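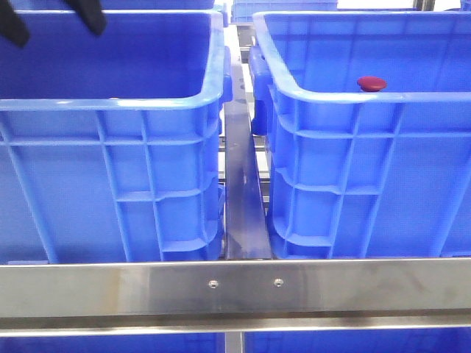
Fig. 1. Blue plastic crates on a metal rack.

Family and Local History, Unit 8
Reading death notices as sources
Notes by Styliani Konstantinidis, revised February 2019

1. The sample
The unit uses 847 notices from the Flasthorpe and Lowther papers. Of these, 323 give a place of birth. The rest give an age only, or an age and a street. Treat a stated age as a claim by the family. It should be checked against a birth or baptism entry before it goes into a tree.

2. Order of contents
Most notices follow a fixed order: name, age, date of death, place of death, parents, spouse, work, survivors, funeral. Departures from the order are worth recording. A spouse named after the children often points to a second marriage, but the notice alone does not prove one.

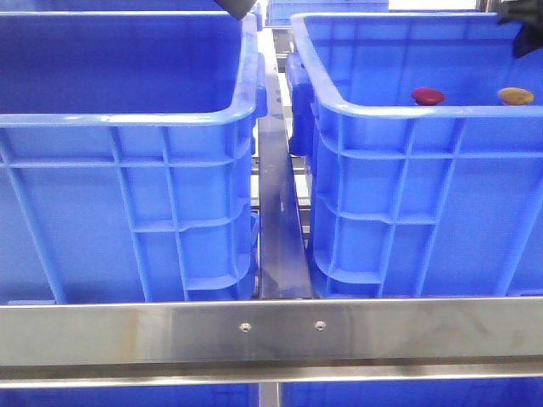
Fig. 2. The two crates side by side, showing the ribbed walls.

3. Common terms
"Relict": widow. Rare in the Lowther paper after 1900.
"Late of": last usual address, which may differ from the place of death.
"Suddenly": no long illness. It says nothing about cause.
"Predeceased by": died earlier. Dates are seldom given, so search backwards from the notice.

4. Survivors
List every survivor in the printed order and keep the printed spelling. Married daughters may appear under the husband's name ("Mrs J. Lowe of Zorthorpe"). Enter these as printed and put the suggested forename in the notes column, with a question mark.

Grandchildren given only as a number should not be turned into blank entries.

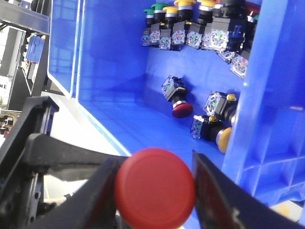

5. Exercise for next week
Choose 2 notices for the same person from different papers. Set them out in parallel columns using the Ilora sheet. Mark each statement as agreed, differing or found in one only. Where they differ, name the record that would settle the point and say where it is held. Maximum one side of A4.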